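**Ticket:** household tidying, mixed small items into carton
**Site:** Mollach
**Component:** Gurow pick planner
**Status:** open, partly resolved
**Opened:** 13 December 2023

## Symptom

The planner gives up on soft packaging. Boxed goods from the same table go into the carton with few complaints. Bags either slip on the lift or are reported as "no stable grasp" before the arm moves. Last run at Mollach: 26 attempts, 8 of them aborted, 7 of those aborts on bags.

The question from Fledport was whether the job can be offered as a working chore yet, or whether it stays on the bench. This log is meant to answer that.

## Checks so far

1. Finger pads cleaned, closing force recalibrated. No change in the abort rate.

2. Compared with hand-held gripper work on the same sort of items. A person squeezes the cotton swab bag across the middle until it narrows, with the tips standing up above the fingers. The planner will not choose this. It treats the bag as a rigid block and rejects any grasp that changes the outline. 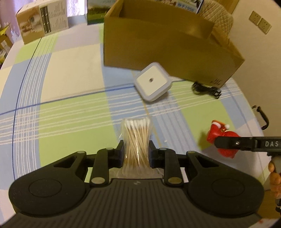
3. Raised the allowed deformation for items tagged "bag". Aborts fell, but two swab bags were then pinched too near the end and swung during transfer. Limit put back to halfway.

4. Swapped the tablecloth for a plain one. Segmentation of clear plastic improved slightly. Not accepted as a fix. Homes have patterned tablecloths, and the plaid goes back on for all further runs.

5. Coiled cable next to the carton. The planner twice took the near loop as a separate object. Cables added to the ignore list for now.

## Notes on item mix

The table load matters more than the number of items. A shaver box on its own is easy: flat sides, printed faces, known width. Put a crumpled foil bag near it, with a small toy tyre alongside, and the planner has three different materials within one approach path.
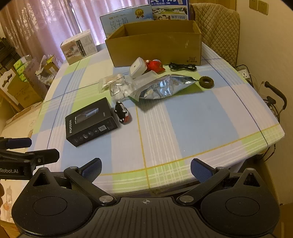

Order of picking is therefore the next thing to change. At present Gurow takes the highest-confidence item first, so the boxes go early and the soft items are left until the carton is part full and there is less room to lower them. Simon branch has a version that takes the bags first. It is roughly 12 seconds slower per run and has not been tried on site.

## Answer to Fledport

Boxes and hard toys: yes, with someone in the room. Bags and foil: no. Do not quote for unattended tidying.

## Next

- Run Simon branch at Mollach on the patterned cloth
- Log pinch position for every bag, including successful lifts
- Remove cables from the ignore list once the loop fault is traced
- Review in May if the abort rate on bags has not moved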